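About Levuner

We're a small automation workshop that builds and looks after bench robots for people who never thought they'd own one.

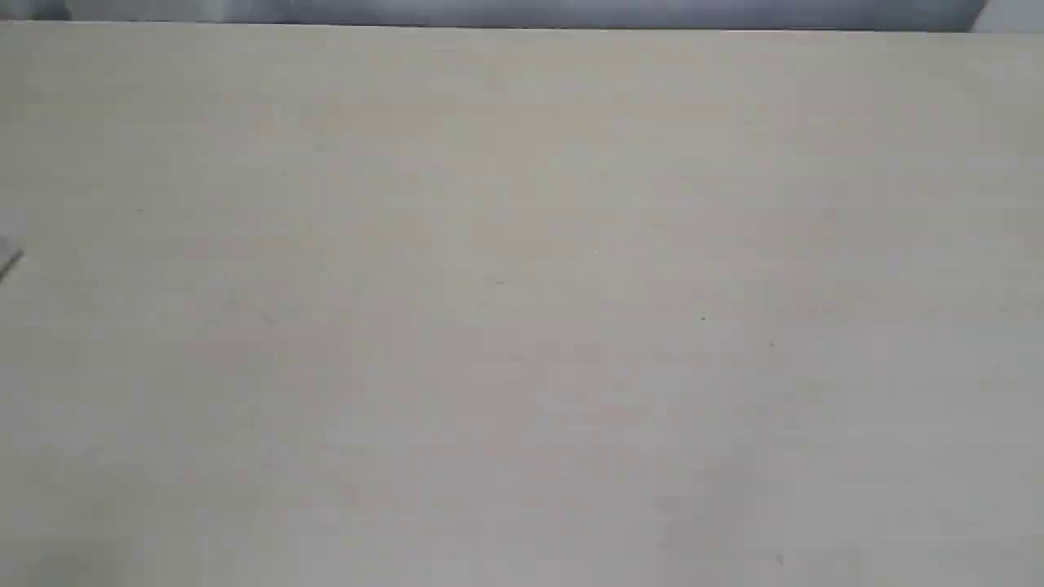

Most of our customers pack, sort or portion things for a living, and they come to us when their wrists have had enough. We design the cell, program the arm, train your crew and then keep turning up, usually with muffins, for as long as the machine is running. Elsa Ekström started the company in a rented bay at Parkarora, and we're still in the same building, although we've since taken over the bay next door and the good kitchen.

People often ask why a firm our size spends so much time on stopping distances, and the answer goes back to a job we called Gendgate. It was our second proper installation, a sorting arm that moved sample jars from a tray to a bench, and it had run 1,434 cycles in our workshop without a hiccup. We were very proud of it. One August morning, a little after 10, it dropped a jar, stopped as it should, and was reset by one of our own people. The program then picked up from the wrong step. The arm swung back across the bench at full speed while his hand was still there collecting the lid.

He came away with a badly bruised hand and two weeks of light duties, and we know very well it could have been worse. Elsa shut the cell down that same morning and rang the customer before lunch to say their robot would be late and why. They were kinder about it than we deserved, and they're still with us.

When we went through the logs we found two faults. The restart routine trusted the last position it had saved, even after a drop, and the reset button could be reached from inside the arm's path. The first was a programming mistake. The second was a layout mistake, and all of us had walked past it for weeks.

So we changed how we work. Every cell we build now restarts at a crawl from a known home position, and the reset sits where you can't touch it and the bench at the same time. Before anything leaves Parkarora it goes through 200 deliberate failures – dropped parts, pulled plugs, blocked sensors, the lot – and somebody who didn't write the program gets to choose them. Öberg, our test bench, is named after the street Elsa grew up on, and it has seen some truly inventive sabotage over the years.

There are 13 of us these days. New starters hear the Gendgate story in their first week, usually from the fellow whose hand it was, and customers are welcome to read the full report. Just ask at the front desk, or come by for a cuppa and we'll walk you through it.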